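Aver 项目报告:肘夹装夹工位的设备选型与采购计划

Hokville 技术学院 自动化方向 课程项目
报告人:Hrefna Mogensen、Demyd Zhuravel
版本:六月修订稿,替换此前提交的开题预算表

摘要

Aver 项目的目标是用一台协作机械臂完成小型工件的上料、夹紧、松开和下料,夹紧元件采用手动肘夹,由机械臂的二指夹爪操作手柄。本报告不讨论控制算法,只处理采购之前必须定下来的问题:哪些设备要买,哪些可以自制,哪些可以推迟,以及各项支出的先后顺序。判断依据来自仿真工位中的运动试验和供应商书面报价。结论是机械臂与夹爪应同批下单,夹具板由学院车间加工,视觉系统移出首期预算。

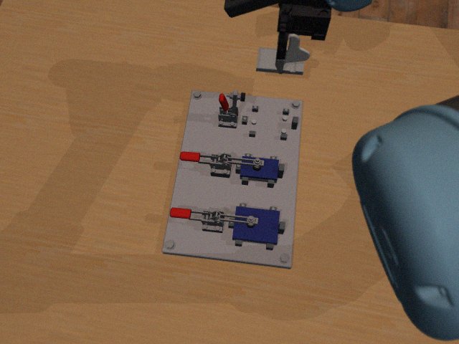

阅读时间:20 分钟

1 项目范围

开题时的方案是采购气动夹具,由控制器输出信号控制夹紧和松开。该方案在动作上最简单,但需要气源、电磁阀组、管路和相应的安全回路。学院实验室没有压缩空气管网,另购静音空压机后,气动部分的费用会挤占机械臂的预算,并且增加年度检验项目。

修订后的方案保留手动肘夹,由机械臂代替人手扳动手柄。肘夹本体单价低,备件容易获得,断电时依靠死点自锁保持夹紧。代价转移到了机械臂一侧:夹爪指端要能推动或夹住手柄,腕部要能承受扳动过程中的侧向力,工位周围要给手柄摆动和夹爪跟随留出空间。设备选型因此不能只看工件重量。

首期工位包含以下内容:机械臂一台及控制柜;二指电动夹爪一套;夹具板一块,其上安装三副肘夹及定位块;工作台;急停与安全输入接线;必要的电缆和备件。输送线、料仓、视觉定位和上位机追溯系统均不在首期范围内。

2 对设备的要求

2.1 工作空间

工作空间的约束来自两个方向。其一,夹爪必须能到达夹具板上离底座最远的手柄,并在该处保持所需姿态。其二,操作离底座最近的肘夹时,肘关节不能过度折叠,否则前臂与上臂之间的余量不足。只核对最大臂展会漏掉第二种情况。选型时先从供应商数据表读取臂展,排除明显不足的型号,再将剩余型号放入仿真工位逐一检查。

手柄在打开位和夹紧位之间走圆弧。夹爪若全程夹住手柄,末端姿态必须随手柄转动,腕关节的可用范围很快成为瓶颈。若改为单指推动,姿态可以保持不变,但指端与手柄之间存在滑移,接触点沿手柄表面移动。两种方式对机械臂的要求不同,采购规格书按较严格的一种编写,即全程夹持。

2.2 负载与侧向力

工件本身很轻,不构成负载方面的约束。起决定作用的是肘夹过死点时的手柄力。该力随压头调整高度变化,压头调得越低,过死点越费力。规格书要求供应商给出机械臂在伸展姿态下末端可承受的侧向力,而不仅是额定负载。首轮询价中,有的报价单只列额定负载,按资料不全退回补充。

夹爪的夹持力不是越大越好。手柄外有握套,夹持力过大时握套会变形,反复操作后可能松脱。规格书因此要求夹持力可编程,并且断电后夹爪状态有明确定义:保持或释放均可,但必须写入说明书。

2.3 重复精度

下料与上料对重复精度的要求高于扳动手柄。定位块与工件之间的间隙决定了放置误差的上限。夹具板设计时,在定位块入口侧加工导向斜面,使放置允许偏差放宽到 2 mm。放宽之后,候选机械臂的重复精度都不再是区分项,节省下来的评分权重转给交期和售后。

导向斜面增加了定位块的加工工时。该工时由学院车间承担,不计入外购预算,但计入车间排期。车间负责人要求图纸冻结之后再排产,冻结后的修改重新排队。

3 仿真工位

采购之前没有实物可供试验,全部可达性和干涉检查在仿真中完成。仿真工位的模型来源分为三类:机械臂与夹爪使用供应商提供的模型;肘夹使用零件库模型,并按实测样品修正了手柄长度;夹具板、定位块和工件由本组建模。

仿真中没有建立肘夹的完整力学模型。连杆机构只保留运动学约束,死点附近的力按查表方式施加,表中数据来自样品肘夹的手持测力计读数。这一简化足以回答够不够得到、会不会碰,但不足以回答推不推得动。后者在规格书中通过力的余量处理。

每个候选型号在相同的任务序列下运行 200 次,每次随机扰动夹具板的位置和角度,扰动范围取自人工安装时的对齐误差。记录内容包括:是否到达全部手柄;腕关节是否触及软限位;夹爪外壳与相邻肘夹的最小距离;任务序列是否完成。触及软限位即记为失败,不允许人工复位后继续。

相邻肘夹之间的间距是试验中最敏感的参数。夹具板初版按工件尺寸排布,肘夹之间只考虑了手柄不互相碰撞,没有考虑夹爪张开之后指端外侧的宽度。结果是夹爪操作中间一副肘夹时,外侧手指进入相邻肘夹的手柄摆动区域。修改办法有加大间距、更换窄型指端、限制相邻手柄状态等。加大间距会增加夹具板长度;限制相邻手柄状态会把设备问题转移给程序。本组选择更换窄型指端,并小幅加大间距。 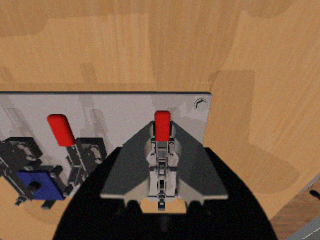

窄型指端的采购方式需要单独说明。夹爪供应商 Tilbridge 的标准配置附带通用指端,窄型指端属于选配件,单独计价,且交期长于夹爪本体。自行加工也可行,安装孔位在公开图纸中给出。比较之后,首期采用标准指端本体加自制延长片的方式:延长片由车间加工,用螺钉固定,磨损后单独更换。该方式的风险是延长片的刚度低于整体指端,在侧向力作用下会产生弯曲。试制件到货之前,该风险保持未关闭状态。

指端与手柄的接触还涉及进入方向。从上方进入时,夹爪本体位于肘夹上方,容易与连杆的最高点干涉;从侧方进入时,夹爪本体要穿过相邻工件的上空。仿真中对两种方向都做了检查。打开位的手柄竖立,适合从上方进入;夹紧位的手柄接近水平,从上方进入时要求指端开口方向与手柄轴线垂直,腕部需要先转过一个角度。该转角消耗的腕关节余量,是排除其中一个候选型号的直接原因。

4 候选设备与评分

机械臂候选型号在评分表中以代号 A、B、C 记录,避免品牌印象影响评分。代号与型号的对应关系由指导教师保管,评分结束后公开。评分项与权重在询价之前确定,之后不再调整,只有重复精度一项因 2.3 节的原因取消,权重按书面记录转移。

型号 A:可达性满足,腕关节余量满足,报价最高。控制柜体积大,不能放入工作台下方,需要另购机架。
型号 B:可达性满足,腕关节余量满足,报价居中。控制柜可放入工作台下方。安全输入端子数量满足急停与门开关的接线要求。
型号 C:臂展数据满足,仿真中操作夹紧位手柄时多次触及腕关节软限位。报价最低。

型号 C 的报价与型号 B 之间的差额曾被提议用于购买视觉系统。该提议未被采纳。视觉系统可以补偿夹具板位置误差,不能补偿腕关节行程不足。如果先买型号 C,再通过重新布置夹具板规避限位,则夹具板必须转向,工作台另一侧的操作空间随之消失,人工上料无法与机械臂调试并行。

夹爪方面只保留一家供应商。电动二指夹爪在行程、夹持力和通信接口上差异不大,选择的主要依据是与型号 B 控制器之间有没有现成的驱动接口。Tilbridge 提供书面的兼容性声明,并承诺在接口版本更新时提供补丁。声明原件归入采购附件。

肘夹选用带可调压头的水平型。样品由学院库房借出,试验后归还。正式采购时同型号多买一副作为备件,不选用不同型号混装,理由是手柄长度和行程一旦不同,任务序列中的每个路点都要单独示教。

5 预算

预算按三个层次划分:核心设备、工位配套、预留。核心设备为机械臂、控制柜和夹爪,占首期预算的 68%。工位配套包括工作台加固、夹具板材料、肘夹、电缆、急停按钮、门开关和接线端子。预留用于运费差额、报价有效期过后的调整以及试运行期间的损坏更换。

以下支出在开题预算中遗漏,本稿补入:

控制柜到机械臂的加长电缆。标准电缆长度按控制柜紧邻底座计算,本工位控制柜放在工作台下方一侧,走线绕过台腿,标准长度不足。
底座安装板。工作台面为木质,不能直接承受底座螺栓的预紧力,需要在台面下方加金属垫板。
验收期间的测力计校准费。
第一年度的软件授权费。该项在供应商网页上标为包含,书面报价中单独列出。

以下支出在开题预算中列出,本稿删除:

空压机及管路,随气动方案一并取消。
视觉相机、镜头与光源,移至二期。
围栏。经安全评估后改为区域标线加门开关联锁,前提是机械臂运行速度限制在协作模式以内。若二期提高速度,围栏必须重新列入。

付款方式对预算执行有影响。机械臂供应商要求下单时支付预付款,余款到货验收后付清。学院财务不允许跨预算年度的预付款,因此下单必须安排在年度额度释放之后,并保证验收发生在同一年度内。夹爪供应商没有预付款要求。

6 交期与顺序

机械臂的书面交期为 20 周,从收到预付款起算。该项是整个计划的关键路径,其余采购和加工均应在机械臂到货之前完成。顺序安排如下。

年度额度释放后立即下单机械臂和夹爪。两者分开下单可以推迟夹爪付款,但接口联调需要两者同时在场,分批到货会使先到的设备闲置并消耗保修期。夹爪交期较短,合同中约定与机械臂同期发货。

等待期内依次完成夹具板图纸冻结、定位块加工、延长片试制、工作台加固和电气接线。夹具板加工完成后先由人工使用一段时间,记录工件放置是否顺畅、压头高度是否需要调整。人工阶段发现的问题可以直接在车间修改,成本低于机械臂到货之后再改。

任务程序在等待期内以仿真工位为对象编写。程序中的路点以夹具板坐标系表达,到货后只需重新标定夹具板相对于底座的位置。仿真模型同时用于检查工作台布局,包括底座位置、夹具板朝向和人工操作侧的余量。底座放在工作台一端,另一端留空,供人工摆放待加工件。
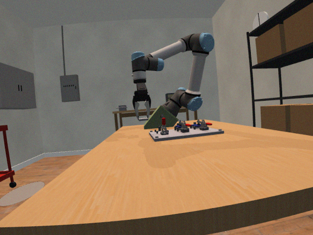 图:仿真工位,机械臂与夹具板位于工作台远端,台面近侧留空

布局检查中还确认了维护通道。更换夹爪指端时,需要将机械臂移动到固定的维护姿态,该姿态下夹爪朝向人工操作侧。维护姿态作为独立程序保存,不与任务程序共用路点。

7 验收条件

采购合同附件中列出的验收条件应当可以在到货当日检查,不能依赖尚未完成的任务程序。本组与指导教师讨论后,保留下列条目:

机械臂以示教方式到达三副肘夹手柄的打开位和夹紧位,腕关节不触及软限位。
在手柄夹紧位施加规定侧向力时,机械臂不报过载。
夹爪夹持力按设定值改变,测力计读数落在说明书给出的公差内。
断开急停回路后机械臂停止,夹爪状态与说明书一致。
控制柜安全输入逐路断开,均能触发相应的停止。
全部电缆在维护姿态下不受拉。

其中侧向力一条与供应商有分歧。供应商认为侧向力属于应用条件,不属于产品指标。目前的处理是将该条从出厂验收移到现场验收,不通过时由供应商提供技术支持,但不作为退货理由。该处理削弱了合同约束,规格书中力的余量相应提高。

8 风险登记

延长片刚度不足。影响:指端在扳动手柄时弯曲,滑移量增大。措施:试制钢制与铝制两种,装在夹爪上比较;仍不满足时购买选配窄型指端,费用由预留承担。

肘夹手柄力随使用变化。铰接销磨损后手柄力下降,压头垫磨损后夹紧力下降,两者方向一致,均表现为夹得不紧,机械臂侧无法察觉。措施:人工定期检查压头与工件的接触情况,首期不增加传感器。

报价过期。机械臂报价的有效期早于年度额度释放时间。措施:已要求供应商书面延长,尚未收到答复。

模型与实物不符。零件库中的肘夹模型与样品在手柄长度上有差别,其他尺寸未逐一核对。措施:备件到货后重新测量连杆最高点,更新干涉检查。

人员。两名报告人中 Zhuravel 负责仿真与程序,Mogensen 负责规格书、询价与合同附件。机械臂到货时间落在下一学期,届时课程已结束,需由下一届学生接手。交接材料包括本报告、仿真工位文件、全部报价单扫描件和夹具板图纸。

9 二期设备的初步意见

二期是否采购视觉系统,取决于首期运行中夹具板位置误差是否构成停机的主要原因。若误差主要来自工件摆放,应先改进上料托盘,费用远低于相机。若误差来自夹具板更换,则应在板上增加定位销,使更换后的位置可重复。两种情况都排除之后,再考虑视觉。

第二块夹具板可以列入二期的优先项。一块板在机械臂下工作时,另一块由人工装料,设备利用率的提高不依赖任何新的电气部件。夹具板图纸已按可互换的安装孔绘制,二期只需增加材料和肘夹费用。

力传感器暂不建议采购。末端加装传感器后,夹爪整体下移,3 节中的干涉检查全部需要重做,且传感器厚度会消耗操作最近一副肘夹时的高度余量。若首期验收中侧向力一条不能通过,再行评估。

附件清单

附件一 设备规格书(机械臂、夹爪)
附件二 供应商报价单及澄清往来
附件三 Tilbridge 接口兼容性声明
附件四 夹具板与定位块图纸,待冻结
附件五 样品肘夹手柄力测量记录
附件六 首期预算明细及与开题稿的差异表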